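Who Felt It? Comparing Public Reports with Recorded Shaking in the Dornelham Area

Student project report, Earth Science

Background

Small earthquakes are common along the Brerkska fault, but most are too weak for people to notice. One in May was felt across Dornelham and as far away as Tinau. We wanted to know whether the reports residents sent in matched what the instruments recorded.

Data

We used two sources. The first was the public report form run by the county, which received 1,032 entries. The second was the set of readings from the Camenzind station, on bedrock north of town. We removed duplicate entries and any without a street or zip code, which left 624 reports.
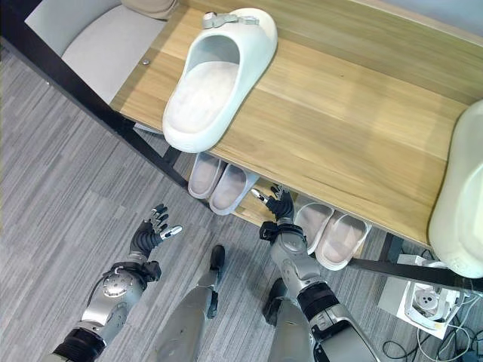 Figure 1. White slide sandal on the bench top.

Method

Each report was given an intensity from I to V based on the answers to the form. Hanging lamps swinging counted as III. Dishes rattling or a door moving counted as IV. We then measured the distance from each address to the epicenter and sorted the reports into bands. Two of us scored every report separately, and where we disagreed we used the lower value.

Results

Intensity dropped with distance, as expected, but not evenly. Reports from the river flats were higher than those from the hills at the same distance. The flats sit on loose sediment, which can make shaking stronger. People on upper floors also gave higher scores than people on the ground floor.
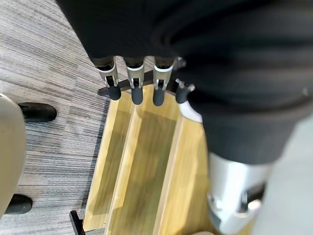

Figure 2. Black rubber fingertips above the wooden tray.

Most reports came in within 30 minutes of the quake. Very few people who were driving felt anything.

Limits

People who felt nothing rarely fill out a form, so our averages are probably too high.

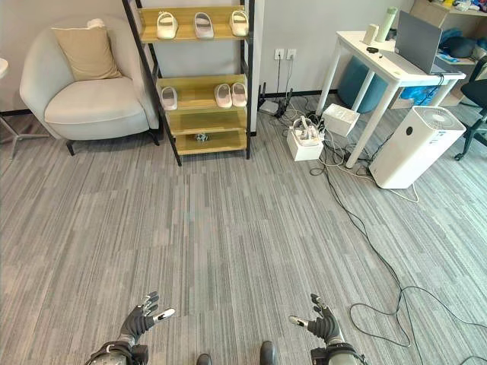 We also had only one station to compare against, and it is on rock. A second sensor on the flats would show how much of the difference comes from the ground and how much from the buildings. For next year we suggest adding a question about building age to the form and asking the Tinau schools to report even when they feel nothing.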